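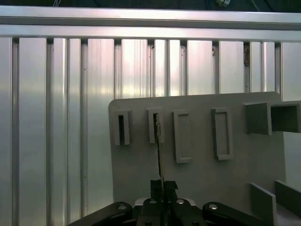
Speaker notes - student robotics evening, 7th February

1. Hello and who we are
Say hi, thank Lorraine Henare for the room. I'm Liudmyla Tkachuk and I look after the Wukent project, which is our students' peg-and-slot challenge (don't explain the name, it takes ages).

2. The task
Grey panel, several slotted bits sticking out of it, one gripper. The students have to get a thin rod in and out of a slot without shoving the panel about. Sounds easy! Ask who thinks they could do it blindfolded - wait for hands.

3. Getting in close
Talk about lining up. The finger has to come in square to the plate, and from underneath it's really hard to judge. Point out the narrow finger tip right by one of the slotted blocks, and all the little holes down its face. 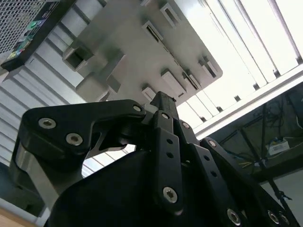 4. How the term went
We've logged 624 tries since August. The first 192 were mostly us arguing over where zero was. Mention the 4 teams by name if there's time, and the Garnico team's spreadsheet, which I love.

5. Questions
Someone will ask about cost. The budget was £600, and yes, we spent it all.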